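Drawing 2, Week 7: Edges and Values
Instructor: Deirdre Doherty

Last time we squinted at eggs, and your value scales came out beautifully! This week we move on to edges. A hard edge is where one value stops and another starts. A soft edge is where a form turns away so slowly that you can't say where the change happened. Both can sit side by side on one object – look for them everywhere.

Soft edges take patience, so start with an HB and keep the pencil nearly flat to the paper. Build the turn in thin layers and leave the eraser alone until the end. Then find your hard edges. A flat black rectangle set into a pale gray, matte, curving surface is great practice: crisp borders on the black, slow shading on the gray around it. Bring two studies in March, plus your notes on Raudsepp.
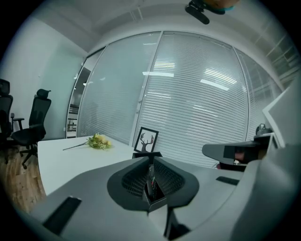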